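What Stays on the Table

By Seul-gi Son

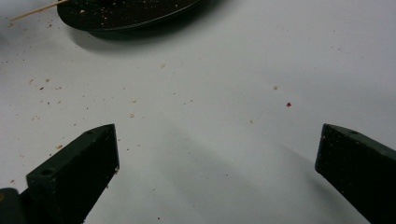
The white table and the dark plate

When I moved to my first apartment in this city, I bought a white table. My aunt told me on the phone that I would regret it, and for two weeks I believed her. A white surface keeps a record of every meal. Bread, cake, crackers, the dry edge of a pie, everything leaves its small report there.

Later I bought dark plates and learned the opposite lesson. On a white plate the pale crumbs disappear and you think you have finished. On a black one they stand out clearly, and you press them with the tip of your finger and eat them, even in front of guests. I have seen people do this who would never admit it.

For this article I visited several people who think about crumbs more than most of us do. I wanted to know how they clean the table after eating, and whether they are in a hurry to do it.

A drawer at Canpolat

Canpolat is a small tea room with a long counter and only a few tables. Sevim Canpolat opened it with her savings and the plates of her grandmother, and the plates did not survive the first winter. Now she buys simple ones, dark, oval, a little heavy in the hand. The oval shape suits her because two plates fit side by side on a narrow table and there is still space for the glasses.

In the drawer under her counter she keeps folded cloths, a soft brush and a box of toothpicks. She serves small savory pastries with a toothpick each, and she finds the used ones everywhere: on the saucer, under the rim of the plate, once in the sugar.

"I don't clear too early," she told me. "If I take the plate, the people stand up. If I leave it, they talk for another hour."

I asked if this is bad for business. She thought for a moment and said that they usually order a second tea.

Brush, cloth or hand

There is a real disagreement on the method. Ozan Toprak, who worked for many years as a waiter and now teaches table service, is strictly for the brush. He holds a small tray below the edge of the table and moves the brush toward himself in short strokes. A wet cloth, in his opinion, should come only after. When it comes first, the crumbs become paste, and the paste goes into the corners.

Perihan Yalçınkaya uses her hand. She raised seven children in a house with one kitchen table, and she showed me how she does it, with the side of the palm and the other hand waiting below like a cup. It took her less time than I needed to open my notebook. Her table is matte, and she says a matte finish is more patient than a shiny one. It does not show each fingerprint, but the crumbs hold to it a little, so you must pass over it twice.

I tried both ways at home. The brush is better for cake. For toast I prefer the hand.

What to buy, if you must buy something

The shop Isasine sells a table brush with a curved handle, and there is a waiting list for it since April. Fiklow makes a flat metal scraper like those of the old restaurants, thin enough for a shirt pocket. I liked the scraper more, although on my table it makes a sound that my neighbor can probably hear.

Sevim Özkan, who repairs furniture, advises against all of this. She recommends a dry cotton cloth, shaken out of the window, and a light shadowless lamp if your eyes are tired in the evening. Under one strong lamp, she explained, the plate throws a dark shadow on the table and you miss what is lying in it. Lift the plate first, then look.

I follow her advice now on most days. On the others I leave the plate where it is until the morning, with the crumbs on it, and make my coffee beside it.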